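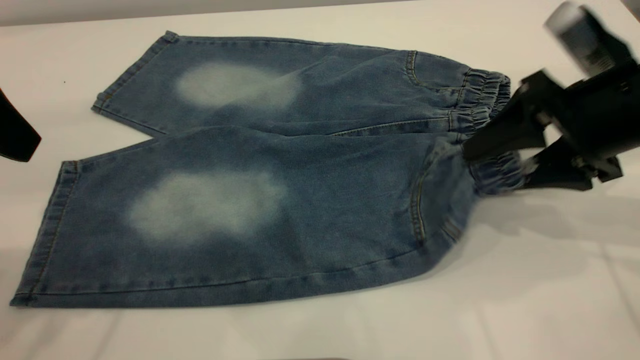 # The Long Fold: a laundry robot takes shape in a shared workshop

When Felista Okoth first told the other members at Korkport that she meant to build a machine to fold the family washing, most of them assumed she would have it done by Christmas, or else drop it by then. That was two Decembers ago. The robot is still here, bolted to its white table at the back of the workshop (past the lathes, mind the step), and so, most evenings after seven, is Felista.

She is a school cook by trade and came to all this by way of a broken bread mixer, which she repaired so well that she went looking for something harder. She found it in elastic. A tea towel, she'll tell you, is a gentleman -- it lies where you put it. A gathered waistband has ideas of its own. The denim bunches up into dozens of little ridges, and a gripper that closes in slightly the wrong spot will take hold of one ridge and leave all the rest behind.

So waistbands have had the whole of this winter. The jaws come in low from the side, one finger over the gathers and one underneath, and the trick lies in how hard they close. Fiifi Sulemana, who shares the bench and wrote most of the software, set the first version far too gently. The second was far too strong, and I gather there was a pair of pyjamas that did not survive it. They now keep a notebook of every attempt, good and bad, and when I visited they had reached number 623.

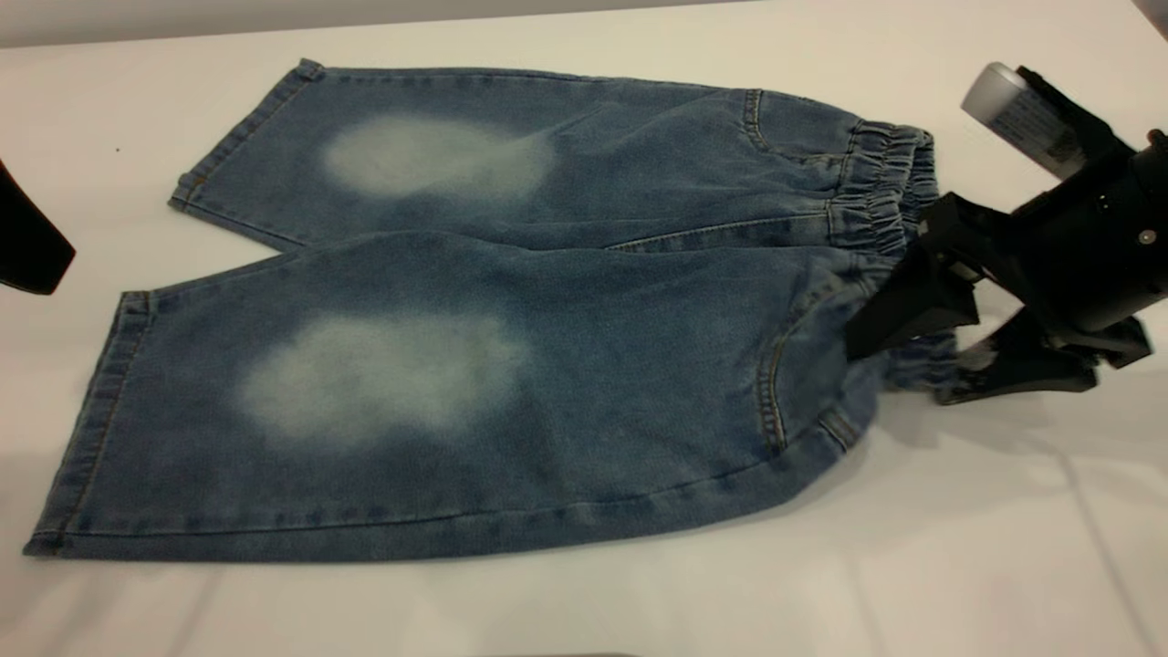 Denim is a good teacher, Felista thinks, because it is stiff enough to show you your mistakes. The faded patches were a worry at first, as Fiifi's early program was inclined to take a pale bit of cloth for a bit of table, and would set off towards the middle of a leg with great confidence. He spent a good few weekends on that, and fed it 2000 pictures of old jeans begged from everyone he knew.

The money has been modest, as these things go. Felista puts the total at £1000, of which £275 went on a second-hand motor controller that she still talks about with some bitterness. The rest has been scrounged, swapped or made on the premises, and she has a biscuit tin of spare screws that I was not allowed to tidy.

She has a name ready for the finished thing, Plokiven, and a place for it in the spare room, next to the airing cupboard. Before that come shirts, which she is dreading, and after shirts the fitted sheet, which she would prefer not to discuss until the spring.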